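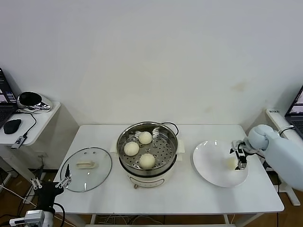

About Fletum

Fletum is a small cooking school and steamed bun kitchen. We teach people to make buns at home with the equipment they already have or can buy without much trouble, and we sell buns, plain and filled, from the front counter four mornings a week.

The school opened in the back half of the old Wandico print shop, at 402 Jang Street. The front half came later, when the lease next door ended and the landlord let us take down the wall. We now have one teaching room, one dough room and the counter.

What we teach

The basic class is called First Steam. It runs for three hours and takes no more than 10 people. Students mix a plain dough, rest it, shape it and steam it. While the dough rests we talk about flour, yeast and water temperature, and we make a dipping sauce.

The second class covers fillings: pork and scallion, red bean, and a cabbage and mushroom one that changes with the season. The third is on pleating and is mostly practice. You may take them in any order, but people who have never worked with yeast should start with the first.

How we cook

We steam in electric cookers with a perforated metal tray. Bamboo baskets are good too, and we keep a stack of them for the pleating class, but most of our students have a small kitchen and want one appliance that plugs in and sits on a table. A cooker of this kind holds a few buns at a time with room between them. Buns swell as they cook, and if they touch they tear when you pull them apart.

A few house rules that students ask us to write down:

Fill the base with water before the tray goes in.
Start checking plain buns at 12 minutes.
Turn off the heat and wait before lifting the lid. A sudden change in temperature can wrinkle the tops.
Set the lid down flat where your sleeve won't catch it.
Have the serving plate next to the cooker before you open it.
Move the buns one at a time. They dent easily while they are hot.

We use large white plates for serving. Plain buns look pale on them, and that is fine.
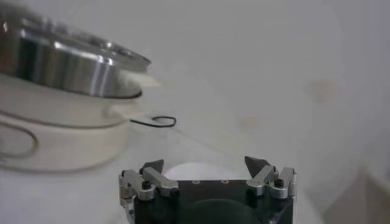 Text by Yi-an Na, Fletum. Updated September 2022

The people

I started the school with Seung-woo Kang, who runs the dough room. He had worked in bakeries for a long time and I had been teaching evening classes in a church kitchen – we met over a shared oven booking that neither of us would give up. He still does the early shift. I teach most of the classes and answer the email.

Last year 124 people came through First Steam, and 31 of them returned for a second class. The counter sold 1,770 bags of plain buns in the same period, six to a bag. We don't ship them. They can be frozen at home and steamed again straight from the freezer.

Ingredients and suppliers

Our flour is a low-protein wheat flour milled by Pastex. We changed over to it in August after trying it for one full round of classes. The dough is softer and needs a little less water than the old recipe card says, so if you took a class before then, ask us for the new card. Fillings are made here on the day. We use milk in the sweet dough only, and the plain dough has no egg or dairy in it.

Visiting

The entrance is on the side street, past the bicycle rack. There is one step at the door and we have a ramp for it – ring the bell and we will bring it out. Aprons are provided. Bring a container with a lid if you want to take your buns home, and tie back long hair.

Children 10 and over are welcome in First Steam with an adult. For group bookings, write to us with the number of people and any allergies, and Seung-woo or I will write back with open dates.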